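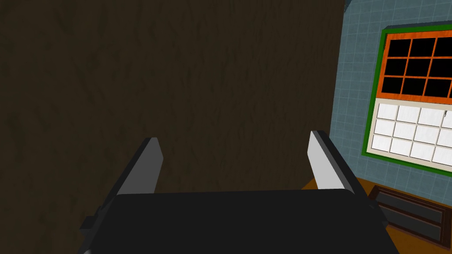 Gripper open in the simulated kitchen, with the green-framed window at right.

Visit to Carik, Thursday, September 7, 2023
Present: Colton Hiebert, Nesma Ramadan, Huguette Leclerc (Tremblay)

We went to see what a simulation setup costs to run before we ask for money for an arm. Noémie Wong showed us round and let us sit in for most of the morning. Carik tests its cabinet tasks in software first and books time on the real arm afterward. The workstations are ordinary desktop machines with good graphics cards. Software licenses are paid per seat, 600 a year each, and they hold six.

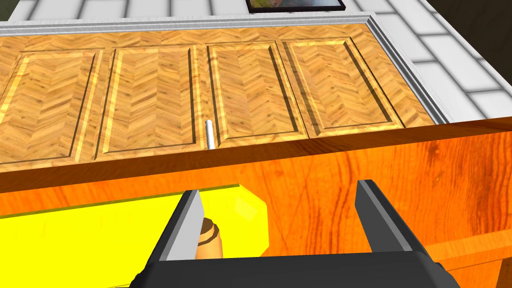

What it would mean for our budget

Our July draft had two arms and no simulation. Nesma would now put one arm in the first year and move the second to the year after — the quote from Bamley is good until then. Shipping and the base plate come to 3010, and that line was missing from the draft.
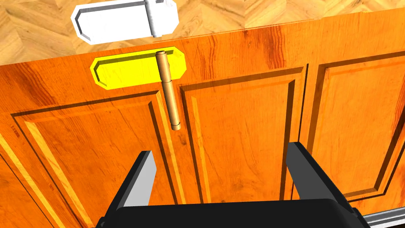 Spare fingers and pads need their own line. Noémie orders them with the arm, and the lead time is long. The pads should be chosen for the handles we have. Our test kitchen has flat pulls, so a slim upright rod like the one crossing the yellow plate would tell us little, and Colton will send Carik our measurements. Huguette is asking Prekow for a second quote on pads.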